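**Household Task Readiness Study: Interim Report to the Plekthorpe Fund**
Submitted 23rd October by the project office, Rollia Laboratory
Prepared by Domnica Tudose, with contributions from Cosmin Bălan and Abdelghani Metwally

## 1. Purpose of this report

The Fund asked for a plain answer to one question: can a general-purpose machine be trusted with ordinary kitchen chores at a cost that a care home or small café could accept? This report covers the period since the May review. It sets out the work completed, the difficulties that remain, and the changes we request to the second phase.

Our position has moved since May, although less than we had hoped. The breakfast task is now attempted from start to finish without a person stepping in to reset the table between stages. We do not yet consider it ready for a trial outside the laboratory.

## 2. The breakfast task

The task was chosen with Ait Brahim, our partner for the care home strand, whose staff prepare a light breakfast for residents each morning. It calls for bread to be moved from a plate to a sandwich press, the lid to be lowered, and a bowl of food to be handled over the cooktop. The appliance, the plate and the bowls remain the same throughout, so that results from different weeks can be compared.
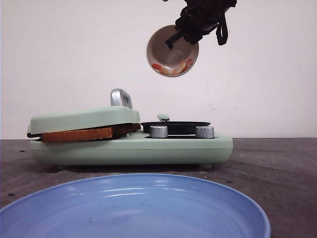

*Figure 1. Bowl held above the breakfast appliance, with bread in the press.*

The bowl stage has taken more staff time than any other. A bowl must be gripped firmly enough to stay put and then tipped at a controlled angle, and the two demands pull against each other. Mr. Bălan rewrote the grip routine over the summer. The new version slows the wrist during the final part of the tilt, and the operators prefer it, though it lengthens the task.

## 3. Handling of soft items

Bread remains the clearest example of the gap between a machine that can move parts and a machine that can help in a kitchen. Slices vary from loaf to loaf, tear at the crust and stick to one another. 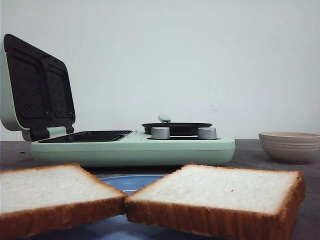 Starting positions have a larger effect on the outcome than the May report suggested. In our earlier work every item was laid out squarely, which flattered the system. We now accept less tidy arrangements, such as two slices set at opposing angles on the plate with their corners meeting, and the planning software must choose which slice to approach first. Mr. Metwally has recorded the choice made in each attempt. He finds that the software favors the slice nearer the press even when the other would be easier to lift, and a correction is under test.

Placement on the press is the second half of the problem. A slice that lands too far forward will be pinched by the lid, and a slice that lands on its neighbor will toast unevenly. A person corrects both faults with a fingertip and hardly notices doing so.
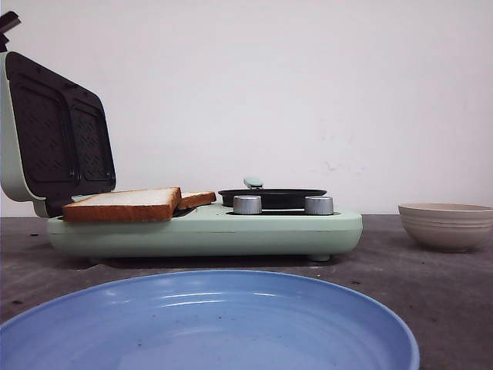
The system has no such habit. It checks position once, after release, and then either proceeds or stops. Mr. Metwally proposes adding a second check with a small nudge — a modest change in software, but one that requires new safety tests near a heated surface. We have allowed 20 working days for it in the revised plan.

## 4. Closing the lid

Lid closing was listed in May as a minor item. It has been raised to a main item at the request of Cornel Sârbu, who reviews safety on behalf of Ait Brahim. His concern is a lid that rests on the bread without shutting. The present software treats the movement as complete when the arm reaches its end position and does not confirm where the lid has come to rest.
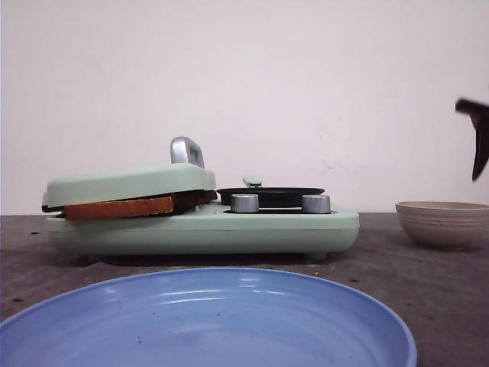 *Figure 2. Press lid resting at a shallow angle on a slice of bread; gripper clear of the table.*

We accept Mr. Sârbu's finding. Until a reliable check on lid position is in place, all heated runs will continue with an operator within reach of the power switch. This rule also applies to visitors' demonstrations.

## 5. The shop-floor strand

Work with Sedier on shelf restocking is led by Emanuel Dobre and will be reported separately. In brief, boxed goods are handled well and bagged goods are not. Mr. Dobre notes that the difficulties with bags resemble those we have met with bread, and the two teams have begun to share grip settings.

## 6. Assessment

We would describe the present system as able to carry out parts of a chore under supervision. It cannot yet be left alone with one. A care worker would still need to watch the press and correct the bread, so the time saved would be small. We advise against any public statement that suggests otherwise.

## 7. Requests to the Fund

1. Approval to move 4000 from the travel budget to safety testing, with no change to the overall award.
2. Agreement to delay the first care home visit until the lid check has passed review.
3. Permission to extend the breakfast series to 64 further runs, using the less tidy starting layouts described in Section 3.

Ms. Tudose will attend the next meeting of the Fund to answer questions. The run records are held at the project office and can be supplied on request.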